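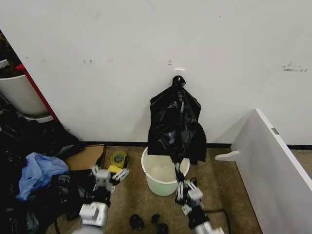
Trabalho com os dois braços: a mão direita junto à extremidade inferior de um saco preto suspenso na parede, por cima de um balde branco.

Perguntas frequentes – Clube de Robótica Monulell

Esta página reúne as respostas às dúvidas apresentadas com maior frequência por alunos, encarregados de educação e docentes acompanhantes. A última revisão do texto é de 26 de abril de 2026. As versões anteriores deixam de ter efeito.

Inscrições e funcionamento

Quem pode inscrever-se no clube?

Podem inscrever-se todos os alunos do ensino secundário matriculados na escola, de qualquer curso. Os alunos do 9.º ano são admitidos mediante parecer favorável do diretor de turma. Não é exigida experiência prévia em programação ou em eletrónica.

Quantas vagas existem?

O clube dispõe de 20 vagas por ano letivo. Quando o número de candidaturas excede as vagas, a seriação segue a ordem de entrega da ficha, com prioridade para quem frequentou o clube no ano anterior e cumpriu o regime de assiduidade.

Quando abrem as inscrições para o próximo ano letivo?

As inscrições decorrem em setembro, na secretaria. A ficha deve ser entregue em papel e assinada pelo encarregado de educação nos casos em que o aluno seja menor. As fichas enviadas por correio eletrónico não são consideradas.

Qual é a duração das sessões?

Cada sessão tem a duração de 90 minutos, uma vez por semana, fora do horário letivo. Nas semanas que antecedem o Encontro Navickas podem ser marcadas sessões suplementares, de frequência facultativa.

A participação tem custos?

A frequência é gratuita. As deslocações são comparticipadas pela escola, ficando a alimentação a cargo das famílias.

O projeto deste ano

Em que consiste o projeto Grimlow?

O projeto Grimlow é o trabalho anual do clube e incide sobre a manipulação de materiais flexíveis em tarefas domésticas. Os alunos preparam e executam tarefas com sacos de plástico, baldes e outros objetos de uso corrente, recorrendo a um robô de dois braços. No final do ano cada equipa apresenta um relatório e faz uma demonstração pública.

Porque foram escolhidos os sacos de plástico?

Um saco muda de forma sempre que é tocado, o que obriga as equipas a prever várias posições de preensão e a rever o plano a cada tentativa. Trata-se, além disso, de material barato e fácil de substituir. Os sacos utilizados são novos ou provêm de embalagens limpas; não é permitido trazer sacos que tenham contido alimentos ou produtos químicos.

Como estão organizadas as equipas?

Existem equipas de preparação, de operação e de registo, com rotação ao longo do ano. A equipa de preparação dispõe os objetos no chão e fixa os que ficam suspensos. A equipa de operação conduz os braços. A equipa de registo preenche o caderno de ensaios e arquiva as imagens. Nenhum aluno pode permanecer na mesma função durante dois períodos consecutivos.

O robô funciona de forma autónoma?

Na fase atual os movimentos são comandados por um aluno, sempre na presença de um docente. Algumas equipas trabalham já em sequências programadas de curta duração, que só podem ser executadas depois de validadas pela coordenação.

O que deve constar do caderno de ensaios?

Para cada ensaio registam-se a tarefa, a disposição inicial dos objetos, a mão utilizada, o ponto de preensão pretendido e o resultado. Os ensaios falhados são registados com o mesmo detalhe que os restantes – a sua omissão é penalizada na avaliação do relatório.

Os alunos podem propor tarefas próprias?

Sim. As propostas são entregues à coordenação numa folha única, com esquema da disposição dos objetos e lista de material. Em cada período são aceites, no máximo, 2 propostas por equipa.

Segurança

Que regras se aplicam na zona de trabalho?

Enquanto os braços estiverem ligados, os alunos mantêm-se fora da zona demarcada. O cabelo comprido deve estar preso e não são permitidos cordões, fios ou mangas largas. O botão de paragem fica sempre atribuído a um aluno, que não acumula outra função nesse ensaio. Qualquer alteração na posição dos objetos é feita com os braços parados.

O que acontece em caso de incumprimento?

O incumprimento das regras implica a suspensão imediata da sessão para o aluno em causa e a comunicação ao encarregado de educação. A reincidência pode determinar a perda da vaga.

Encontro Navickas

O clube participa em competições?

O clube participa no Encontro Navickas, na categoria de manipulação. Cada escola inscreve uma única equipa, com o máximo de 7 alunos. A seleção é feita pela coordenação com base no caderno de ensaios e na assiduidade.

Os alunos não selecionados podem assistir?

Podem, desde que entreguem a autorização de saída dentro do prazo afixado. O número de lugares no autocarro é limitado.

Certificados, imagens e contactos

É emitido certificado?

O certificado de participação é emitido aos alunos que cumpram o regime de assiduidade e entreguem o relatório final. A entrega faz-se na secretaria, mediante apresentação do cartão de estudante.

As imagens das sessões são publicadas?

Apenas são publicadas as imagens dos trabalhos. A publicação de imagens em que surjam alunos depende de autorização escrita, que pode ser retirada em qualquer momento.

Onde funciona o clube?

As sessões realizam-se na sala Zembridge, no piso térreo. O acesso fora do horário das sessões requer autorização prévia.

A quem devem ser dirigidas outras questões?

As questões pedagógicas devem ser dirigidas à coordenadora do clube, professora Embla Lindqvist. As questões relativas a equipamento e segurança são tratadas pelo professor Valdemar Thorlacius. Ambos recebem os encarregados de educação por marcação, a efetuar na secretaria.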